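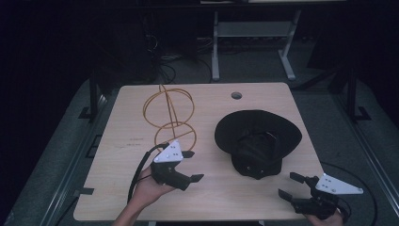 Wire sculpture and black bucket hat on the table

How do I find out what my great-grandmother did in a wartime factory?

I'm hooked on this and need a push in the right direction! My great-grandmother worked at the Jekinstead parachute works during World War II, and all we have is a pay slip with the number 380 on it and a letter from April 1943 where she grumbles about the night shift. I'd love to know which workshop she was in. Where do I start?
Posted by Folta, July 21, 2020

Poltton
Oh, what a great thing to have! Keep that pay slip safe, because 380 could well be her works number, and company wage books were often kept in that order. Try the county record office first and ask for business records, then the local newspapers – works outings, dances and retirements all got written up, with names. My own great-aunt made barrage balloons and I found her in a report on a canteen concert when she was 69th in line for a prize ham. I screamed.

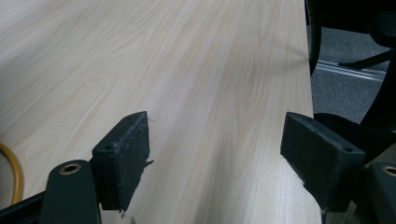

Would she have a military service record if she only did factory work?

Usually there won't be one. Civilian workers were on the employer's books, so look for wage ledgers, union cards and labor registration papers instead. If she joined a women's service later on, that part would be filed separately under the name she used at the time, so check her maiden name too.

Czerwiński
try the 1939 register if she was in England or Wales. lists jobs. got 2 of my aunts that way, one was down as "unpaid domestic duties" and she was welding by 1941 – so don't take it as the last word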